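Clearing the table after a meal

Scrape first, stack second. Leftovers go into one bowl, and a smear of sauce comes off with a piece of kitchen paper before the plate goes anywhere near another one.

Use a tray as the base. A large round one with a rim takes the dinner plates, and a rectangular one is better for glasses and cutlery. Keep to 4 plates a trip — more than that and the pile starts to slide.

Put plates of the same size together. Odd ones can wait on the table for the second trip.

On a wooden table, lift the trays and don't drag them. Grit underneath will mark the finish. Wipe along the grain with a damp cloth, then a dry one.

Orvokki Koivisto wrote in to ask about black trays that show every fingerprint. Warm water with a drop of vinegar, then a soft cloth.

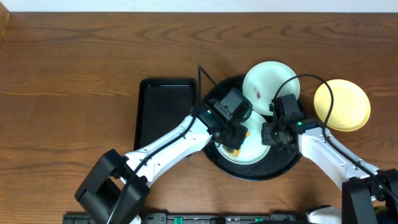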